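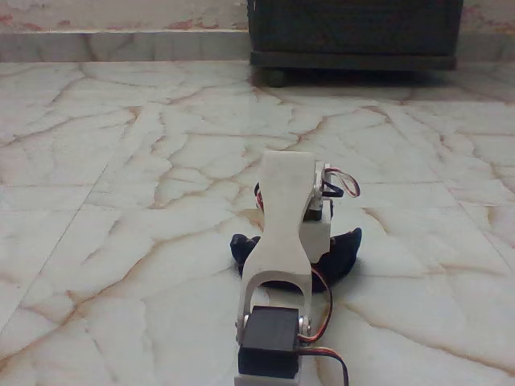
Somewhere in the second hour of teaching a robot to pick up a sock, you begin to suspect that you don't know how to pick up a sock. You have done it all your life. You could do it in the dark, and often do. But now you have to do it slowly, through a joystick, with two servos and a claw, while a laptop writes down every hesitation and files it under "expert demonstration."

I have been the expert in question since August. My qualifications are that I own the arm and was home. The method, for those who have been spared it, goes like this: you drive the arm through the task by remote control, the computer records what the motors did, and after enough repetitions a program tries to do what you did. What you did includes the bit where you overshot, swore, and came back from the left. Mine now approaches every sock from the left.

The people selling this idea call it "natural." Povex, whose kit I started with and whose manual I have since used to level a table, promises that you can "teach your robot the way you'd teach a child." I have taught a child. She did not need 78 identical examples, and after the third she told me I was doing it wrong.

Still, I've come around to thinking the tedium is the good part, and that the rush to get rid of it is a mistake. My friend Tarun Negi disagrees. He works at Estine, where they would like the robot to learn from videos of strangers, so that no one ever has to sit on a floor with a controller again. Tarun thinks hand demonstration is a phase, like dial-up. He may be right about the business. He is wrong about what gets lost.

When you show a machine a task yourself, you find out what the task is. I had always thought of tidying as one job. It is at least five, and the hardest is deciding that something is out of place. My arm can't do that one at all. It will happily close its claw on whatever I have trained it to want, and the deciding stays with me, a thing I never saw mentioned in the brochure.

You also find out how much of your skill is repair. My first 63 recordings were the clean ones; I threw out anything with a fumble in it, out of vanity. The result was a robot that performed beautifully until it was slightly off, and then had no idea such a thing could happen to anybody. Babita Khurana, who ran a teleoperation crew at Dristby for 8 years, told me to put the fumbles back. She used to make new operators miss on purpose and recover, over and over, and she said the good ones hated it because they had stopped noticing that they missed. I put the fumbles back. The arm got uglier and better – I have tried not to take that personally.

And there is the matter of manners. An operator is teaching a pace as well as a path. If you are tired at eleven at night and jerk the stick, you get a jerky robot with your eleven-at-night temper in it. That seems to me a fair reason to care who does the showing, and to pay them as if it mattered. Most of these jobs are advertised as entry level, "no experience needed," by companies that will then sell the experience.

Tarun says I'm being sentimental about a joystick. Fontana has a new one with force feedback, so you can feel the sock push back. I have ordered it. Until it arrives I'll be down on the tiles with the old one, coming in from the left.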